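Mesa de mapas Plurine para puesto de mando

Mesa plegable para estados mayores, academias militares y unidades desplegadas. Tablero de 700 mm de fondo, peso 19 kg, se monta sin herramientas.
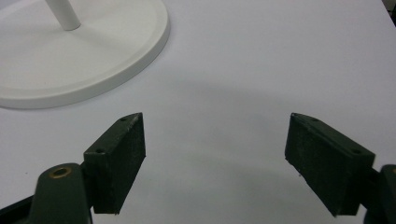

El modelo Plurine admite cartografía en papel y terminales tácticos. Para turnos de noche conviene un soporte de base redonda y ancha, como el blanco de la foto – queda apoyado sobre el tablero y no hay que taladrar nada.

Opciones
Funda de transporte Porevow
Juego de patas para terreno irregular
Portaplanos lateral, 30 hojas 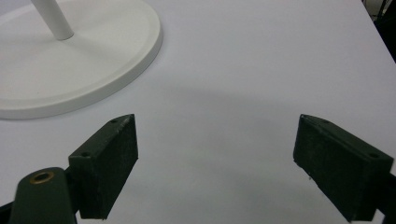

Pedidos
Referencia 69-K. Plazo de entrega: 30 días. Contacto: Vicente Maldonado, Suministros Driradbridge.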